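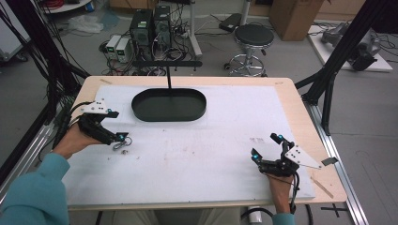
El taller compartido Stokgate ha dado a conocer el avance de Kisadix, un proyecto de automatización a pequeña escala que desarrollan sus socios en horario de tarde. El trabajo actual se centra en el manejo de piezas menudas con dos pinzas manuales articuladas, provistas de marcadores esféricos y placas blancas perforadas. Las pruebas se realizan sobre un tablero blanco, con una tuerca diminuta entre las piezas dispuestas en él.

Redacción de Lititetti
Noviembre, 18:30

Según la memoria presentada por la entidad, el proyecto acumula más de 1000 ensayos registrados y 67 horas de montaje. El presupuesto procede de las cuotas de los socios y de una aportación en material de la firma Halvorsen — tornillería, perfiles y cableado —, entregada al inicio del curso.

La siguiente fase prevé trasladar los movimientos registrados a un brazo de sobremesa. Stokgate publicará los planos de las pinzas y la lista de componentes cuando concluya la revisión técnica.

Este sitio utiliza cookies propias y de terceros. Aceptar | Configurar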